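Review: Ostau two-arm picking unit, after one quarter in parts kitting

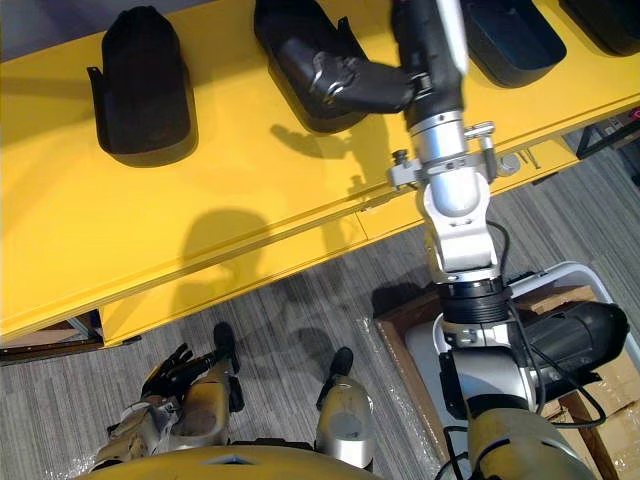 What it was bought to do

Our kitting area feeds small parts to four assembly benches. Parts sit in black containers on yellow shelving, and a kit is a set of pieces pulled from several containers into one bin. Before the Ostau unit came in, two people per shift did this by hand. The work is light but repetitive, and the reach into the back row is where most of our shoulder complaints came from.

The unit stands at the shelf on two feet and works with a gripper on the right arm and a fingered hand on the left. In our setup the right arm does nearly all of the picking from the back row. The left is used for steadying and for bins.

Picking performance

Over the review period we ran 3,000 picks through it on the standard part list. Of these, 155 needed a person to step in. The usual cause was a container that had shifted or tilted after a refill. The gripper approaches from above and angles down into the opening, so a container turned a few degrees is tolerated. A container turned much further is not, and the unit stops and waits.

It is slower than an experienced picker. On mixed kits we measured more than 300 picks per shift, against 865 for one person at a normal pace. The vendor's configuration tool has a faster arm profile, but with thin plastic trays it pushed the tray back before the fingers closed, and we went back to the default.

Flat parts are poor. Washers lying against the bottom of a tray are missed often enough that we took them off its list. Caps, spacers and molded clips are fine.

Setup and shelf conditions

Plan two days for teaching positions on a new shelf. Glossy yellow paint gave us trouble under the overhead lights, mainly from the arm's own shadow crossing the container at the moment of the grasp. A second lamp on the left fixed most of it. Keep packing film and open cartons out of the area where it stands. The manual mentions this once, on a page about cleaning, and it should be on the first page.

Cable routing at the shoulder is exposed. We have had no snags so far, but I would like a sleeve there.

What changed for the people

Headcount in kitting did not go down. One of the two pickers per shift now handles refills, exceptions and the flat parts; the other moved to incoming inspection, which had been short since April. Reaching into the back row is down sharply. Waiting is up. The person on exceptions is tied to the area and gets interrupted at irregular intervals, and this is the complaint I hear most.

Nelly Carhuamaca, who leads the kitting shift, asked for the stop signal to be sent to a pager instead of a tower light. With the light, someone had to keep looking over. With the pager they can do refills at the far end. It took an afternoon to wire up and made more difference than any software update.

Pay grades were settled before installation. I would recommend that order to any site. Our Proltthorpe plant did it afterward, and the first weeks there were mostly spent on that discussion.

Support

Condori handles service in our region. Response by phone was same day. One wrist part was replaced under warranty and took nine days to arrive, during which we picked by hand.

Compared with the Arstead cell

We trialed the fixed Arstead cell last year. It is faster and misses less, but it needs its own racking and a fence. The Ostau unit works at the shelf people already use, and they can take over the same row when it is down.

Verdict

Suitable for low-volume kitting with rigid, shallow containers and parts that stand up from the bottom. Not suitable where throughput is the reason for buying. We are keeping the one we have and will look at a second after the next gripper revision.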